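Frequently asked questions: the Hamura hand and sleeve kit

These are the questions we get most from people who are thinking about the Hamura kit or have just unpacked one. If yours isn't here, write to the support desk and Shanthi Matubbar or one of her team will answer. Last updated 15th January.

What is in the kit?

One hand, one arm sleeve, a wrist adapter, the wrist camera with its bracket, a cable set and a bag of fasteners. The arm itself is not included. Most customers already own one, and if you don't, we can suggest arms we have tested with the kit. The software is a download and the key is printed on the inside of the lid.

Do I have to use the sleeve?

No. The hand works without it. We recommend it for any work where the arm passes near cables, straps, packaging or clothing. It keeps loose material out of the joints and it can be taken off and washed.

The sleeve has a folded section so that it can stretch and close up as the arm bends. Leave the folds free. Customers who pull the sleeve tight and clamp it at both ends find that it tugs on the arm at full reach.

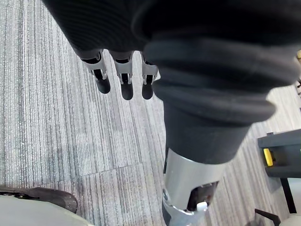

Sleeve and fingers as the wrist camera sees them, over carpet tile.

Why does the sleeve take up so much of the camera view?

The camera sits close to the arm and looks down past it, so anything near it looks large and a little out of focus. For most picking work this doesn't matter. If you need more of the floor or table in view, use the longer bracket, part number 208, which moves the camera farther out. You will need to run the camera setup again after changing brackets.

What can the hand pick up?

Household and office items are what it was designed for: cans, bottles, boxes, bags, folded cloth, small tools. The published limits are in the data sheet that comes with your quote, and they depend on which arm you use. We don't quote a single weight for every setup.

It is not meant for food handling, hot items or anything with a sharp bare edge. Needles and blades are also out.

Can it handle things that are wrapped or bagged?

Often, yes, but expect to do some tuning. Plastic film slides over whatever is inside it, so the fingers may have a good hold on the film and a poor hold on the item. Start with the low force setting and raise it one step at a time. Wrapped cans are a useful first test. They are cheap, they are all one size, and a dent shows you right away that the force is too high. 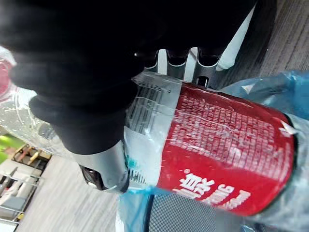 Red can in clear plastic wrap, with blue bag material alongside.

If you are mixing bare and wrapped items in the same job, save a separate grip profile for each. Orla Ní Chonaill, who wrote the grip section of the manual, keeps one for hard items, one for wrapped items and one for bags, and that covers nearly everything our demo room sees.

What about empty or nearly empty bags?

Thin bags are the hardest thing on our list. There is very little for the fingers to close on, and the force reading stays near zero even when the hold is fine. Turn off "confirm by force" for bags and use "confirm by camera" instead. Otherwise the hand will decide it missed and open again.

Go for a spot where the plastic is already bunched. A flat stretch of film is much harder to pinch. See-through plastic also confuses the default object finder, which may outline whatever is behind it. The bag model in the December release is better at this, but it has to be switched on by hand under Settings, Objects, Film.

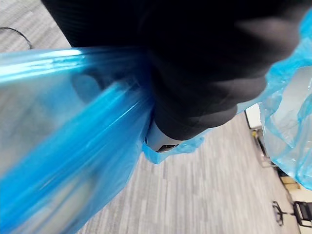 Lift slowly, and don't swing the arm while holding a bag. A large one catches the air and can drift across the camera or wrap back over the fingers. We suggest 40 percent speed for the lift and the same for the carry. You can go back to full speed once the bag has been released and the hand is clear.

Will it work on carpet?

The hand doesn't care what the floor is. The camera sometimes does. Carpet with strong stripes can throw off the height estimate, and the usual sign is that the hand stops short or presses down too far. Run the floor setup in the room where you will be working, with the lights you will be using. It takes 39 seconds and needs a clear patch of floor.

Do it again if you move to a different room. A setup saved on plain flooring won't carry over well to patterned carpet.

Do we need to clear the room?

You don't need a lab. Chairs, shelves and other furniture can stay as long as they are outside the arm's reach, and you should mark that reach on the floor before the first run. People should stay outside the mark while the arm is powered.

Pick up loose cables inside the working area, or tape them down. A thin cable on a carpet is easy to miss on the camera picture, and the fingers can hook one if the hand is sent low. If a cable has to stay where it is, draw a keep-out zone over it in the software.
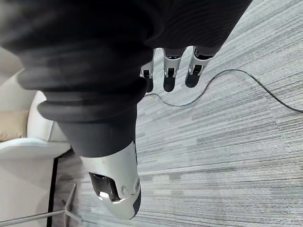 Keep-out zones are saved with the room, so you only have to draw them once unless something gets moved. You can have as many as you like. Very small ones are ignored, and the software warns you when that happens.

How often do the fingertips need changing?

Check them weekly if the hand is in daily use. Change them when the surface looks shiny or when items that used to hold start to slip. Always change the full set together, even if only one looks worn. A new tip next to two old ones gives an uneven grip.

Can I wash the sleeve?

Yes. Take it off the arm, close the fasteners, and wash it cold on a gentle cycle. Let it dry on a line. Do not put it in a dryer. Make sure it is fully dry before it goes back on.

The hand shows error 2223. What does that mean?

One of the fingers didn't reach its start position at power-up. Nine times out of ten the end of the sleeve has slid down over the knuckles. Power off, pull the sleeve back, check that nothing is caught in the finger joints, and start again. If the error comes back with the sleeve off, stop using the hand and contact support.

Does it work with Drorkel controllers?

Yes, with the adapter cable. Older Drorkel units may need new firmware first. Send us the number on the rating plate and we'll tell you which ones.

Can I try one before I buy?

You can book a half day in our demo room and bring your own items. Trinity Van Dusen handles bookings. Please send a list of what you're bringing so we can tell you ahead of time if something is outside the limits. We also rent the kit by the month through Cultetti, and part of the rent comes off the price if you decide to keep it.

What does support include?

The first year covers email and phone support, software updates and repair of faults. Fingertips and sleeves are wear items and aren't covered - spares are sold in sets. Setup at your site is extra. Aidan Kinsella can give you a price once he knows which arm you have and what you want to pick up.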